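## 4. The Berkholm Kit in Everyday Use

### 4.1 What comes with the kit

The Berkholm kit is sold as a package for small laboratories and teaching groups that want to train a robot hand on household tasks but would like to do most of that training in simulation first. We bought our license in August, after a fair amount of back and forth between our two sites, Skolville and Ormsby, over whether a ready-made product could serve us as well as the patchwork of scripts we had been nursing along for years. We should say at the outset that we were fond of those scripts, and that some of us (Renata Zieliński in particular, who wrote most of them) came to this review hoping the kit would lose.

For one price a group receives the hand and arm models, a library of kitchen objects, a task editor, and a small program called Skenutau that runs the trials and keeps the records. The manual is 70 pages long and very readable. We would encourage anyone who buys the kit to sit down with it over a pot of coffee before opening the editor - the chapter on contact settings is the best plain account of the subject we have come across, and it saved us a good deal of fumbling later on.

Installation was easy at Ormsby and rather less so at Skolville, where the machines are older and the graphics drivers had to be replaced before Skenutau would start at all. The vendor's support desk answered our messages kindly and at length. Their first suggestion did not help, and their second one did.

### 4.2 The saucepan task

Of the tasks supplied in the library, we chose the saucepan for our main comparison. A pan is an awkward thing to pick up by one end. Its weight sits well away from the handle, so a grip that looks perfectly sound at the start of a lift may let the body of the pan dip and twist as soon as it leaves the table. People manage this without thinking, tightening the hand and turning the wrist a little as the load comes on, and it is just this small adjustment that we wanted the controller to learn.

We kept the surroundings as bare as the editor allows. Berkholm supplies several furnished kitchens, and they are charming, but in our early tries the extra objects made it hard to tell whether a failed approach came from poor grasp planning or from the planner's wish to steer clear of a fruit bowl. The grasp position is shown in Figure 3. 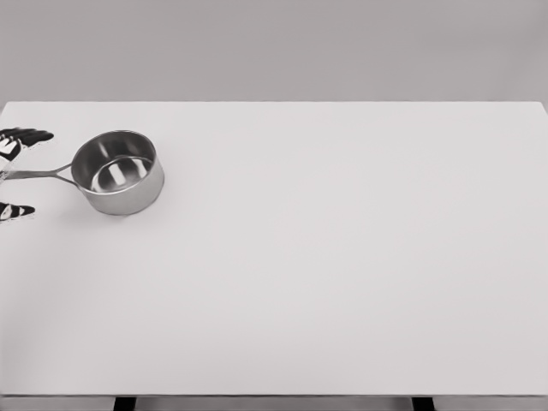
**Figure 3.** Simulated saucepan task, rendered in grayscale. The fingers of the robot hand are placed above and below the pan's handle.

The split where the handle meets the body deserves a word. The two strips and the gap between them are part of the object's shape as the contact solver sees it, and a fingertip that wanders too far toward the pan can catch in the opening. In our old scripts we had always treated a handle as one solid bar, which is simpler and faster, and which hid this kind of trouble from us completely. Bram Smits noticed the difference on his first afternoon with the kit, when a controller that had served us well for years snagged again and again on a handle it should have found easy. We count this firmly in the product's favor, although it was not a cheerful afternoon.

Each controller was given 400 trials. At the start of a trial, the pan was moved and turned slightly within limits set in the task editor, and the arm was then asked to close on the handle, lift the pan, hold it level for 20 seconds, and set it down again. A trial counted as a success only if the whole sequence was completed without the pan slipping in the grip or striking the table on the way down. We left the friction values as they were supplied, partly so that other buyers can repeat the work, and partly because we had no real pan on hand that matched the model closely enough to justify changing them.

### 4.3 What we liked and what we did not

The approach stage is where the kit shines. The task editor lets the user mark a preferred stretch of the handle, and the planner then brings the thumb and fingers in on opposite sides of it in a smooth and sensible way. With our own scripts, the same behavior had to be coaxed out of a long list of waypoints, and a change in the angle of the handle often meant writing that list over again. Newer members of the group were setting up approaches of their own within a day, and they seemed to enjoy it, which counts for something when the work is going to last all winter.

The lifting stage pleased us less. The supplied controller closes with a fixed force chosen before the trial begins, and it does not tighten as the weight comes on. One can write a controller that does, and we did, but the force readings reach the user's code with a delay of 30 milliseconds, and that is long enough for the pan to begin turning in the grip before any correction arrives. The vendor tells us that the delay comes from the way Skenutau passes records between its two main parts and that a shorter path is planned. We have not been able to test it, and so our results should be read with the present release in mind.

We also found the camera settings fiddly. The default view gives a clear look at the table from above and in front, but the saved viewpoint is easily lost when a task file is copied from one site to the other, and we had to agree on a shared file and ask everyone to leave it alone. The color and grayscale renderers otherwise gave us no difficulty. We used grayscale for all of the vision-based runs because our policy network was built to take a single channel.

Record keeping, by contrast, was a pleasure. Every trial is stored with its settings, its random seed, and the full path of the arm, and an interrupted batch picks up where it stopped. Renata, who has now retired two of her scripts, still prefers her own plotting tools and feeds them from the kit's exported tables. That arrangement has worked nicely at both sites - the export format is plain text, and it needed only a small change to the column names before her tools would read it. The converted tables, along with our task file and the modified controller, were used for all of the comparisons in Section 5.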